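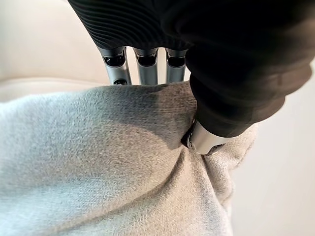 Item 4, soft knits: light grey knit fabric, pinched into a fold.

Knitwear Folding and Storage Checklist - Drendulari workroom
Checked by Dionysis Tsolakis, March 8, 2025

Comments are under each item. OK means fine as it stands, ACTION means please do it before the next check.

1. Floor and walkways clear
OK. Lovely to see the route to the back door properly open again! The crates that used to creep out from under the shelving have gone to Astilden for good and the whole place feels bigger.

2. Folding surface clean and smooth
OK. Wiped down, no splinters, no sticky patches from old labels. I ran a scrap of fine wool over the whole top and it didn't snag once, which made me very happy.

3. Lighting over the folding area
ACTION. Good on the left, dim on the right. Dark knits are hard to check for moth damage in that corner - please move the spare lamp over from the office.

4. Soft knits handled without pulling
OK. Knits should be gathered in a generous fold and lifted with support from underneath, never by one edge or a shoulder seam. Grey knits are a joy for this check (a pulled stitch shows up beautifully under a good light). Keep anything with a sharp rim or loose screw well away from open loops.

5. Pins, clips and blades accounted for
ACTION. Pin tin closed and on its shelf, blades in the sharps tub. However, 2 seam rippers are missing from the board. Check the pockets of the aprons first, that's where they were in July.

6. Stack height
OK. Limit is 16 folded pieces to a shelf for the heavy jumpers. Every stack was under it and the edges were so neat I called Macapagal over to have a look.

7. Shelving fixed to wall
OK. Brackets tight, no movement when pushed. The Ultutel unit by the window has had its top bracket replaced and is rock solid now.

8. Moth traps and cedar blocks
ACTION. Traps are in date and clean, brilliant. Cedar blocks have lost their smell and want sanding. Medium grit, a few strokes each side, outside please so the dust doesn't settle on the stock.

9. Damp and airflow
OK. Reading normal on both walls. Leave the gap behind the shelves as it is. With around 4,000 pieces going through in a season we really do need the air to move back there.

10. Fire exit and extinguisher
OK. Exit opens freely, extinguisher gauge in the green, tag signed.

11. First aid box
ACTION. Full apart from small plasters. Finger sizes go quickest, so get two packs.

Items to close before next check: 3, 5, 8, 11
Great work on the walkways and the stacks. Sign below when each action is done and leave the sheet on the hook by the kettle.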